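更新于2019年8月9日。先说一句,下面的步骤是在 Vostdale 仿真平台上整理出来的,机器人用的是 Volisau 双臂模型,场景叫 Plernstead。您手头的软件如果不一样,菜单名字会对不上,思路大体还是能用的,慢慢看就好。

# 仿真里的双臂机器人视角歪了,怎么一步步查

做 Brandão 项目那阵子,我们被一个毛病折腾得够呛:场景重置之后,机器人自带的视角整个斜了过去,地平线斜着,墙也斜着,可是控制台一行红字都没有。当时大家都以为是显示上的小问题,就接着跑任务,结果手臂伸出去的方向总差那么一点,夹爪碰到了不该碰的东西,后面一整批数据都得作废。想起来还是有点心疼。

所以我想把排查的办法老老实实写下来,给刚接手仿真的朋友们省一点头发。

## 开始之前

请先做两件事。

第一,按下暂停,别急着重置。很多人(包括从前的我)一看到画面不对,手就往重置按钮上去了,现场就这么没了。暂停以后把当前状态另存一份,文件名里写上步数。我们出问题的那次是第137步,后来能查清楚,全靠存了这一份。

第二,如果您的仿真程序和真机连着,哪怕只是连着、没有下发指令,也请先把真机的使能关掉,再把网线那一头断开。这一步不要嫌麻烦。仿真里歪了最多是重来,真机照着一个歪掉的坐标系去动,那可是会伤人的。

## 第一步:弄清楚是谁歪了

视角歪,通常有三种情形:机身真的倾了;机身好好的,相机的安装姿态写错了;还有一种比较少见,是场景本身导入的时候转了一个角度。三种情形从机器人自己的视角看过去,都可能差不多,光盯着这一个窗口是分不出来的。

请打开机身的姿态读数,看横滚和俯仰两项。机器人如果应该是站直的,这两项都该接近零。我们自己定的线是3度,超过3度就当成机身倾斜处理,没超过的就先去查相机。这条线您可以按自己的任务调,抓杯子和搬箱子的要求毕竟不一样。

接着另开一个固定在世界坐标系里的旁观视角。旁观视角里机器人站得笔直,自带视角却是斜的,那八成就是相机的事,直接跳到第三步。旁观视角里机器人也歪着,就老老实实往下做第二步。要是连房子都歪了,请去检查场景根节点的旋转,改完重新导入,后面的步骤可以先放一放。

## 第二步:机身倾斜的查法

1. 把两只手臂的目标姿态都设成收拢,让重心回到中间,然后单步往前走50步。单步走的时候眼睛看着横滚读数,别看画面,画面会骗人。
2. 读数如果慢慢回到零附近,说明是手臂伸得太快或者太远,把机身带偏了。请把关节速度上限调低一些再试。
3. 读数如果一动不动,去看底座和地面的接触点。我们那次就栽在这里:初始高度设低了,底座有一角嵌进了地面,求解器一推,整个机身就斜着卡住了。
4. 把初始高度往上抬一点点,让它轻轻落下来,比正好贴着地面放要稳妥得多。抬多少要看碰撞体的厚度,一点一点加,每加一次都从头落一遍。

顺便提醒一句,有的模型外观网格和碰撞网格不是同一份。您眼睛看着底座离地还有一条缝,碰撞体可能早就陷进去了。把碰撞体显示打开,看一眼心里就踏实了。

## 第三步:相机安装姿态的查法

打开模型文件,找到头部相机那一节,把它相对父连杆的旋转抄在纸上。是的,抄在纸上,我试过很多次在两个窗口之间来回看,总有一次会看串行。

然后核对三样:单位是弧度还是角度;旋转顺序是不是和平台默认的一致;四元数的实部写在前头还是后头。最后这一样最爱出事。Vostdale 导出和导入用的顺序不同,模型来回倒一次手就乱了,程序照样能跑,也不会报错,就是画面歪给您看。

改好之后,先不要动手臂,只让机器人静静站着,再对照一遍自带视角和旁观视角。

## 第四步:拿场景里的直线做参照

读数都对过了,我还是建议您用眼睛再验一遍。瓷砖墙是很好的参照物,砖缝本来就横平竖直,哪里偏了一眼便知。Plernstead 里有一面沙黄色的砖墙,挨着一片绿色格架,格架后面是蓝色的板,两种网格放在一起对比格外方便。

看的时候请分清两件事:砖缝往一头收拢,是透视,正常的;整面墙连着边上那条米白色的收边一起斜,才需要拿去和姿态读数对。影子也别放过,手臂投在墙上的影子弯肘的样子很清楚,有时候会让人误以为多了一只手臂,做图像识别的朋友尤其要当心。

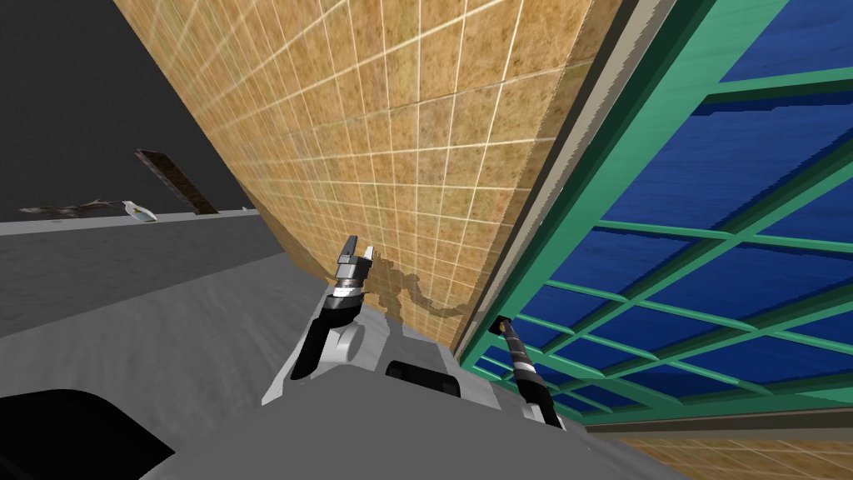 有位读者留言说,自己照着前三步都查过了,横滚是零,相机的四元数也没写反,可一开始执行任务,画面还是会斜,问是不是平台的毛病,还问能不能干脆在后处理里把图像转正,省得再折腾。

先说后一个问题:请千万不要转图像了事。图像转正了,手眼之间的变换还是错的,夹爪照样会伸偏,而且错误被盖住以后更难找。至于前一个,我猜是腰部关节。站着不动的时候腰是锁住的,任务一开始锁就松了,机身下半截的读数仍旧是零,上半截却已经跟着手臂歪过去了。请把姿态读数的来源从底座换到胸部连杆,再跑一次看看。

## 第五步:加一道自动刹车

查清原因之后,还请花一点时间把检查写进程序里,人总有走神的时候。我们的做法是这样:

- 每次重置后先空跑500步,手臂不动,全程记录胸部连杆的横滚和俯仰。
- 任何一项越过前面说的那条线,程序立刻停下,保存状态,不再往后采数据。
- 日志里写明是哪个连杆、哪一步越的线,不要只写一句“姿态异常”,隔天再看谁也想不起来。
- 真机的使能由人手动打开,绝不让脚本代劳。

已经采下来的旧数据,也建议拿同样的条件回头筛一遍。筛出来有问题的先挪到单独的目录里,别急着删,做故障检测的时候这些都是现成的反面材料,我们后来就从里面挑了不少来用。

如果五步都走完了画面还是斜的,请把第一次暂停时存的那份状态、模型文件和日志打成一个包,贴到本页下面的留言里,并注明平台版本。我一般周末会统一看一遍,回复可能慢一点,请多担待。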